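About the Dundside Robotics Club

Dundside Robotics Club is an after-hours program of Dundside Secondary College, open to all students from Year 8 to Year 12. The club was founded by Ms Myung-ja Ahn of the Technology department and has met in every school term since. Its purpose is to give students regular, supervised practice in building, programming and testing machines, and to prepare teams for outside competition.

Membership

The club has 51 members in the current school year. No previous experience is required. New members join the Foundation group, where they learn safe tool use, basic wiring and simple programming before moving to a project team. Students remain in the same project team for a full year wherever possible.

Staff and mentors

Ms Ahn is Head of Program and is responsible for enrolment, safety and liaison with families. Mr Tumaini Chege teaches the programming strand and supervises the Handling Project. Ms Eun-ji Hong coordinates competition entries and travel. Former students Si-woo Ma and Jae-hoon Ma return as mentors during the winter season, which ends in July.

Project teams

There are three project teams this year.

The Sepp team designs and builds a small wheeled robot for the Furnham Schools Challenge. The team is responsible for its own budget, its parts list and the engineering log submitted to the judges.

The Pretuvik team maintains the club's older machines and runs demonstrations at primary schools in the district. Members of this team receive training in public speaking as part of their program.

The Handling Project studies how robots may be taught everyday household tasks, such as folding, wiping and putting away. Students work with hand-held grippers, performing each task themselves so that the recorded movements can later be used in programming exercises. Soft items are given particular attention, as cloth changes shape whenever it is picked up and is difficult for a machine to judge. The team has catalogued 248 recordings to date, each checked by a second student before it is added to the collection. 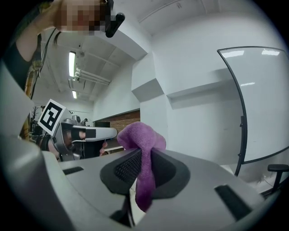 Handling Project: a purple microfibre cloth held in the jaws of a hand-held gripper, with a second gripper at left.

Student responsibilities

Members are expected to attend regularly, to return equipment to its labelled storage and to record their work in the team log. Long hair must be tied back in the workshop and enclosed shoes are compulsory. Students who miss 3 consecutive meetings without notice may be asked to give up their place to a student on the waiting list.

Families and visitors

Parents and guardians are welcome to observe by arrangement with Ms Ahn. Visitors must sign in at the college office before proceeding to the workshop. Applications to join may be made at any time through the office, and places are offered at the start of each term.

Page last reviewed: April 24, 2022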